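Mosten, July 19, 2018

# Bickerstaff Library to Close Two Floors for Summer Repairs

The Bickerstaff branch library in Mosten will close its second and third floors for repairs starting next week, the city library office said. The ground floor will stay open with shorter hours.

Work on the roof drains and the ceiling of the third floor was approved in the spring after water got into the local history room during heavy rain. The contractor, Ekine, will also replace the carpet on both floors and repaint the main stairwell. The job is expected to take 30 working days.

Until then, the branch will open at 10 a.m. and close at 6 p.m. Monday hours are canceled. Books due during the closing can be returned at any city branch or left in the outdoor drop box on the Jokico Street side. Late fees will be waived for items checked out before the repairs start.
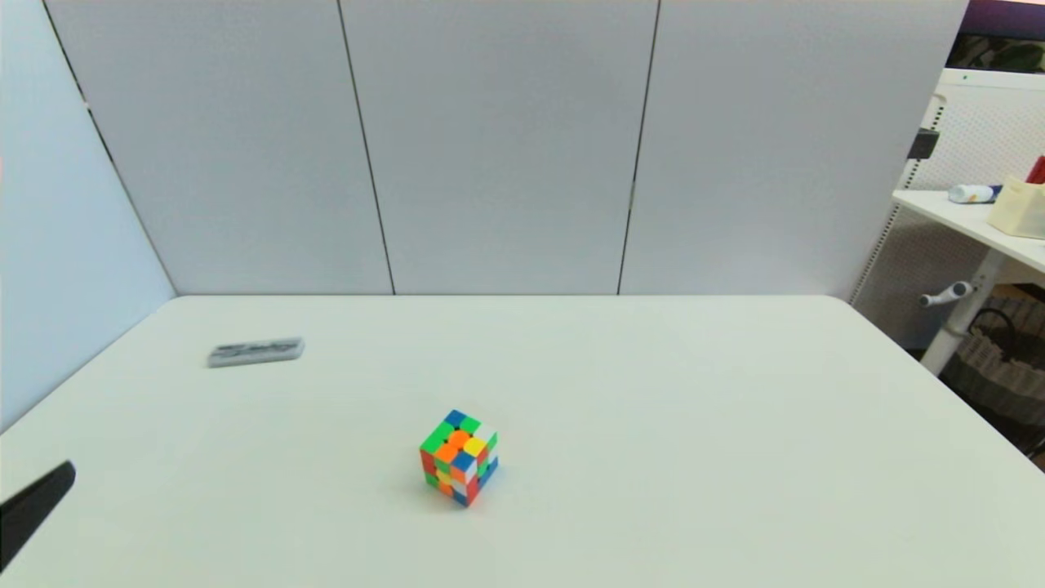
*A Rubik's cube on a white table.*

Staff moved 1,000 books from the second floor to the ground floor this month, mostly new fiction and travel guides. Large print titles were moved as well. Other books on the closed floors can be requested at the front desk and will be brought from storage within two days. The local history collection will not be available until the work is finished.

The children's summer reading program goes on as planned, with story time in the ground floor meeting room. The puzzle and board game club for ages 8 and up will meet there too. Space is limited to 20 children per session, and parents should sign up at the desk or by phone.

The public computers have been moved next to the newspaper racks. Printing still costs the same, but there is only one printer on the ground floor and lines are likely in the afternoon. Study rooms cannot be booked until the second floor opens again.

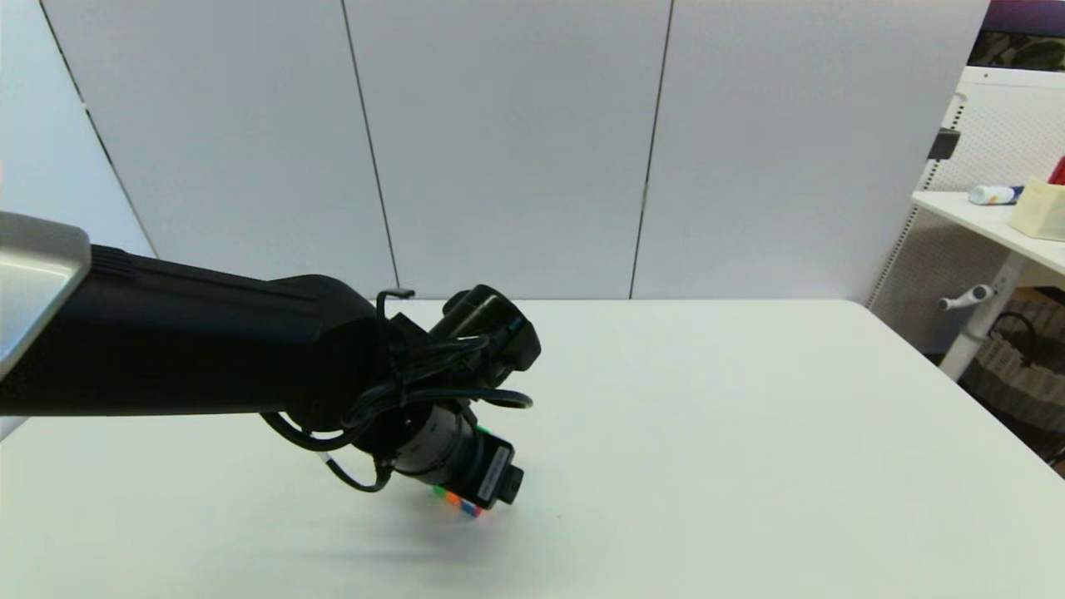 *Black robotic arm over a white tabletop.*

Parking behind the building will be partly blocked by a work trailer. The two accessible spaces near the side door remain open, and the bus stop out front is not affected. Updates on the work will be posted at the entrance and at the other city branches.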